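Bosska Board Notes: readme for the wood surface set

Hi! If you found this folder through the shared drive, start with this file. It covers the notes I keep on the boards and shelves we sand, oil and generally fuss over, and how to read the spreadsheet that goes with them. I started it in April because I was tired of digging through old messages every time I wanted to know which finish went on what.

What's in the folder

There are 287 entries in boards.csv, one row per surface. A surface is one face of one board, so a shelf with notes on both sides gets two rows (yes, this confused everybody at first, me included). The older Irken list had 137 rows and I merged it in by hand — if you spot a duplicate, it's probably from there.

The columns are id, tone, grain, marks, openings, finish and notes. Tone is just pale, medium or dark. I tried a longer color scale once and couldn't agree with myself from one morning to the next.

Marks is the column I care about most. Anything that isn't part of the wood goes in there: pencil, scuffs, glue, rings from a mug. If I can't tell which it is, I write "gray mark, unsure" and leave it alone until I've tried an eraser on it.

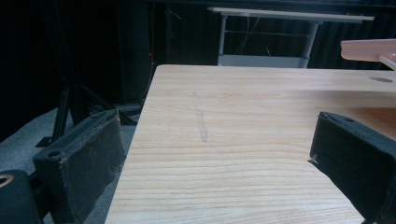 Vosance Workshop, Surfaces and Finishing Team

Pale boards with fine, close grain are the ones where the marks column really earns its keep. A faint gray streak running across the grain is easy to pick out on blond wood, and it could be graphite or it could be a scuff, so it goes in as unsure. A small oval hole near the edge goes under openings, not marks. Please don't put holes under marks! I spent a whole evening moving those.

How to add a row

Look at the board from a low angle first, then from straight above. Low light shows up streaks you'd miss otherwise. Write down the grain direction before anything else, then the marks, then the finish if you know it. Blank is fine for finish. Guessing is not.

Known problems

Row 826 in the old Tan export has no match here, and I've stopped looking for it. The finish names are also a mess: "oil" and "oiled" mean the same thing, "waxed" sometimes means both. There are 15 rows with no grain entry at all — I'll get to them when the boards come back down off the rack.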